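Workshop tips for the plant handling project

Stuff we keep telling new people at the Saturday session, so now it's written down. Mostly for the Drostham club kids on the Clatora build but the rest of you read it too. Add your own at the bottom.

Stems first

Cut long. You can always trim, you can't put it back. Straight pieces only for the first few weeks, save the wiggly ones for when your grip code works.

Strip the leaves off the part you want to grab. A leaf caught in the fingers reads as "closed" and then everyone spends 20 minutes in the code looking for a bug that is a leaf.

Use the old scissors with the tape on the handle, not the good ones. The good ones are for belts.

Stems dry out and get skinny. Yesterday's number won't hold today's stem. Measure again, calipers are in the Lo bin (second drawer, under the zip ties).

Rinse and dry anything that came from outside. Grit gets in the finger pads and you'll never get it all out.

Color on the top end helps a lot. Bit of bright tape or sleeve, whatever sticks. Then you know which way is up, and you can see from across the table if it's twisting. Pick one color and stay with it, last fall we had four colors and no one could remember what any of them meant.

Holding it still

A channel holder beats a person's fingers. Bottom end in the groove, gripper on the middle, then let go of everything and look. If it leans, fix the holder before you touch the arm. 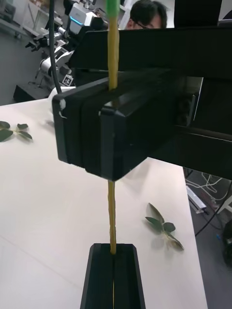
Green at the top, gripper in the middle, bottom end in the channel.

Line up the groove by eye from two sides. One side always lies to you.

Holder slides around on a smooth table. Double sided tape under it, two strips, press hard. Pull it off slow at the end of the day or it takes the finish with it, ask me how I know.

Don't crank the grip force. Start at 6 on the slider and go up one at a time. Over 14 the stems crush and you get green goo in the pads. If you have goo: warm water, old toothbrush, dry overnight. No alcohol on the pads, it makes them go hard.

Close slow, open slower. Fast open flicks the stem out and somebody has to crawl for it.

Cables

Leave slack at the wrist. Move the arm by hand thru the whole range before power on and watch the cable the entire time. If it goes tight anywhere, redo it.

Power strips on the floor are fine if they stay out of the walkway. Ours don't always. Check before you carry anything heavy.

Label both ends of every cable. Both. The ones that say "Gekix" are from the old kit and only fit the old kit, do not force them.

Twist ties for anything temporary, zip ties only when you're sure.

Markers and cameras

Keep printed markers flat and clean. Thumbprints matter more than you'd think. Reprint when the corners start curling, file is in the shared folder, print at 100 percent and NOT "fit to page".

Matte paper. Glossy gives you glare in the afternoon and the tag drops out around 3 when the sun comes in.

If the light makes a hard line across the table, pull the blind or move the job. Half bright half dark messes up the stem finder every time.

Run log

Write down every try, even the dumb ones. Last season's log ended at 1697 lines and it's the best thing we own. Date, stem, grip number, what happened. "Worked" is not what happened. "Held till the lift then rolled left" is what happened.

Best streak so far is 105 in a row with no drops. Beat it and you get to pick the snacks.

Glasses or goggles if your face is near the arm. Hair tied back, no hoodie strings.

Cleaning up

Sweep the leaves before they dry, they turn to crumbs and get in everything. Damp paper towel picks up the small bits better then a brush.

Used stems in the compost bucket, tape OFF first please. Bucket goes out the same day. October we forgot and the room smelled for a week.

Park the arms, then power down, then unplug. In that order.

Still need: more finger pads, a lid for the bucket, someone to fix the squeaky stool.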